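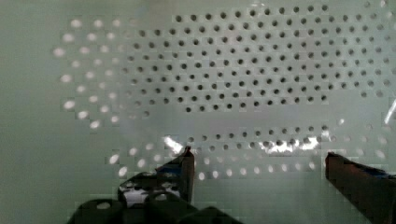 I gave up on meal planning last March and I have not missed it. Since then three people have tried to bring me back, and the latest was my neighbour Dorothy Sedgwick, who lent me a book on the subject with the good bits marked in pencil. I read it over a wet weekend in Stoltside. I am returning it tomorrow.

The claim is always the same. Sit down for an hour on a Sunday, write out every supper for the week, shop once, and you will save money and stop throwing food away. The book puts the saving at £34 a week. For whom? I went through the chapter twice looking for how they got there and found only that "most families" were "surprised". I don't spend enough on food to save £34 a week unless I stop eating on Thursdays.

So I got out my old notebook from when I was doing it properly. I had kept the receipts too, which says something about me. In the best week I was £6 better off than usual, and that was the week we were at my sister's for 2 nights. The other weeks were a wash. I did throw away less salad, I'll give it that, but only through not buying any.

What the planners leave out is that you have to want the thing when the day comes. On Sunday, full of roast, I will happily write down lentils for Wednesday. By Wednesday I've had a bad day and the bus was late and the lentils can go hang. Then you either eat them in a sulk or you go out for chips, and now you've paid for both.

Thierry Carré, who I used to share a kitchen with in Fultberg, cooked every night without a plan of any kind. He looked in the fridge, looked in the cupboard, swore a bit and made something. It was usually good. His one rule was to buy eggs and onions whether he needed them or not. I have tried to find a book that says this and I suppose it would be a short book.

The sauce question is where the experts really lose me. Every one of these books has a page of "store cupboard essentials", and on Dorothy's list there were things I'd use once and then move house with. My guess is that most homes run on far less than that. Even a toy kitchen set gets nearer the truth: a plate, a bowl, a mug, a couple of strawberries and a bottle of ketchup lying across the plate. I could feed a good many people I know from that, and they'd be happier than with preserved lemons.

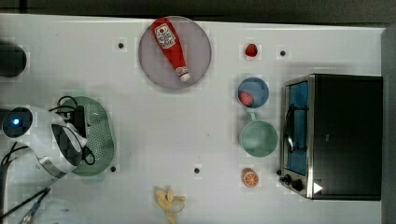 Batch cooking is the other half of the faith, and I'm no more convinced. The book has 115 recipes, and a great many of them tell you to double it and freeze the rest. My freezer has three drawers and one of them doesn't open all the way. Everything in it turns into the same brown block by the second month, labelled or otherwise. I'd sooner have one bottle of red ketchup with its white cap on, where I can see what it is, than a drawer of boxes that might be chilli or might be plum crumble. I have defrosted the wrong one for guests – they were nice about it.

I will say that Dorothy swears by the whole business and her kitchen is a calm place to sit. But she was calm before she had the book.

If anyone has kept real figures over a few months, with receipts, I'd like to see them. Please don't send me a link to an app. I've had the Rikitz one on my phone and it wanted me to buy kale.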